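Drunuvel Student Manipulation Club – Frequently Asked Questions

Last revised April 2019. Maintained by Idun Engström. Questions about room access go to the Holmgren building desk.

The club works on one task per term. The current task is cloth: pick up a towel from a table, straighten it, fold it, put it down. Members use paired hand-held grippers, one per hand.

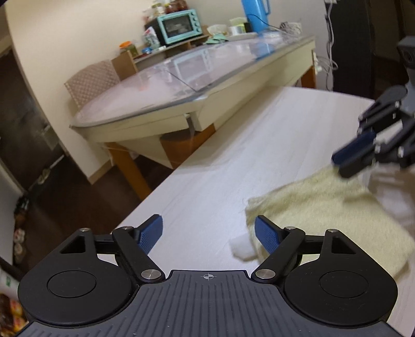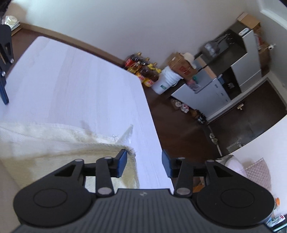

Towel task, two views from the grippers.

What does a new member do first?
Read the task sheet, then do 16 practice folds with bare hands and 16 with the grippers. Practice folds are not recorded. After that you are paired with a second-year member for your first recorded session.

Do I need to know how to program?
No. About half the work is recording and checking. Members who want to write code join the training group, run by Rachid Zaki. It uses Python and assumes you can read a loop and a function.

What counts as one demonstration?
One start, one fold, one release. Drop the cloth on the table between demonstrations so that it lands differently each time. Do not smooth it by hand first. A demonstration in which the cloth falls to the floor is kept and marked F.

How many demonstrations does the club have?
The target for the term is 1000 accepted. The archive held 2069 files at the last count, including practice tasks from earlier terms. Of the current set, 146 were rejected, mostly for a hand passing between the lens and the fingers.

Why a towel and not a shirt?
A towel has four corners and no sleeves. The fuzzy kind is also easier to grip than smooth cotton. Shirts were tried in August and the fold rate was too low to train on. They may come back once the towel model is stable.

How hard should I squeeze?
Enough to hold one layer. Squeezing harder picks up a second layer, and the fold comes out skewed. Approach a corner with the pads open, lower until they touch the table, then close slowly.

Do tags and loose threads have to be removed?
No. Leave them. If a thread catches in a linkage, stop, free it with the gripper open, and start a new demonstration. Do not cut threads near the finger pads.

Can I record at home?
Yes, after three supervised sessions. Sign out both grippers together – a single one is no use for this task. Keep the table clear apart from the cloth. The rest of the room can stay as it is. Ask other people in the house before you record.

The screws on my gripper have worked loose. Can I tighten them?
The pivot screws, yes, a quarter turn at a time, checking that the jaws still move freely. Anything else goes to Aslak Solberg with a note saying which side and what it does. Do not use thread locker on the small joints.

How are sessions checked?
Two members watch each recording at double speed and mark it accepted, rejected or F. If they disagree, a third decides. You may not check your own.

Does the club enter competitions?
One per year, the Lastport student meet. The cloth event is scored on corner alignment and time. Team places are decided by a trial in the club room, open to anyone with two terms of membership.

Is there a fee?
No. Members pay for their own travel to Lastport.

Comments (3)

ottar_l: The squeeze answer should mention worn pads. Mine needed noticeably more closing before the cloth held.

Idun Engström: Noted. Will add it at the next revision. Worn pads can be swapped at the parts shelf – replace both sides at once.

C. Karagiannis: Does a fold count as accepted if the last corner is turned under? The task sheet says "flat", which I read as no, but two of mine went through.

Related pages
Task sheet: towel, single fold
Gripper sign-out and return
Naming your files
Zeden training notes, part 2
Lastport meet: rules for the cloth event
Room hours, Holmgren building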